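Does It Matter Which Water You Use? Tea, Limescale and the Prudberg Tap

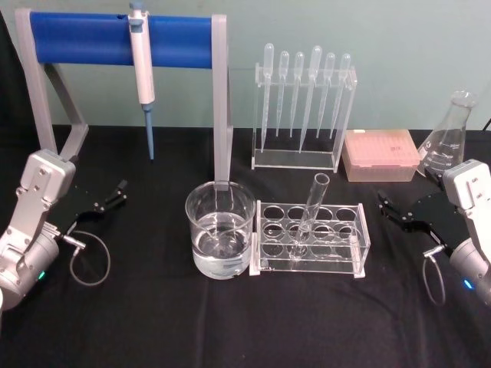 Department of Chemistry – Second Year Projects

Citlali Orozco, Fadi Ghanem and Leopoldo Ventura
Supervisor: Dr Baltazar Zavala

Everyone who moves to Prudberg complains about the tea within a week. Our project set out to learn whether the water deserves the blame or whether students simply buy cheap teabags. Our supervisor suggested it might be both, and then asked us to prove it by May.

What we did

We collected tap water from 12 kitchens in Prudberg and bought bottled water from Talunlow, where the ground is granite and the kettles stay clean for years. Hardness was measured by titration with EDTA, using 50 ml portions and three repeats for each kitchen. Leopoldo overshot the end point so often that his first set was thrown away, with his full agreement.

For the tea we used one bag in 500 ml of boiled water, left for 3 minutes. Tasters were given 2 unmarked cups and asked which they preferred. Milk was banned, and this cost us several tasters.

What we found

Prudberg water was much harder in every kitchen but one. The exception belonged to Damian Jabłońska, who had forgotten to mention his filter jug. We kept his result in the table with a note.

Tea made with the hard water was darker and grew a film on top as it cooled. Most tasters preferred the Talunlow cup, though two praised the Prudberg one for having "body". We suspect the body was chalk.

What we would change

The tasters were all our friends, and all hungry. Boiling times also varied, as the older kettle had a thick crust inside and took its time. A second round should descale it first – we have bought the vinegar.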